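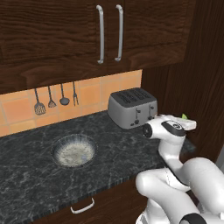

A simulated kitchen from the Wuisan test set, with the arm's gripper close to the toaster.

I spent most of an afternoon in April watching a white robot arm try to work a toaster, and I had a much better time than I expected! None of it was happening in a real kitchen. The cabinets, the marble counter and the orange-peach tiles are all rendered, and so is the arm. What I'd come to Plamier to hear about was the training method behind it, which the group calls Kimach, and the first batch of results.

The basic problem is an old one. You teach an arm to push down a toaster lever in one kitchen, it gets pretty good, and then you move it to another kitchen and it goes to pieces. The counter is darker, the toaster sits a bit further back, there's a tall panel right next to it, and suddenly the gripper is poking at thin air. The usual fix is to collect more and more practice runs until you've covered everything, and that gets expensive fast (even in simulation, where somebody still has to steer the arm through each run by hand).

Kimach goes at it from the other end. The team recorded just 138 hand-steered runs and then let software chop them into short pieces - reach, line up, press, back away - and replay those pieces in new kitchens. Each kitchen is put together by a scene builder called Utumis, which swaps the cabinet wood, the tile color, the sink, the lighting and the spot where the toaster stands. If a replayed run ends with the lever down, it's kept. If the arm bumps the wall or misses the lever, it's thrown out.

Out of 3000 replays, 2612 made the cut. I asked what the failures looked like, and I got shown quite a few of them, on a big monitor, with some glee. Plenty were dull, with the arm stopping short and just sitting there. My favorite had the gripper come in too low and shove the toaster along the counter toward the sink.

The part I found most interesting is what comes after the sorting. The arm's controller is first trained on everything that was kept, and then it gets a second round using only the runs where it had to approach from an awkward angle. Toasters next to a side wall turn up a lot in that group. There isn't much room to swing the elbow, so the wrist has to do more of the work, and the early versions of the controller were lousy at it. After the second round, I was told, those corner cases stopped being the biggest source of misses. Wide-open counters with odd lighting are now the bigger headache, which I wouldn't have guessed.

How good is it, then? The test set, Wuisan, is made up of kitchens the controller never saw in training, and in these it now presses the lever more often than the version trained on the hand-steered runs alone. I'd have liked a proper table of numbers, but the team is still rerunning the tests with different starting positions and didn't want to give me a score they might have to take back. Fair enough.

There's a big gap left, of course. A simulated lever always moves the same way, and the one on my own toaster sticks unless you lean on it. The group knows this and has 2 real arms set up down the hall for the next stage, starting with a plain bench and a toaster. They also want to try drawers and faucets with the same chop-and-replay trick.

The scene builder will be shared along with the paper, and the failed replays are going in too, as a separate download. I've already asked for the one with the sink.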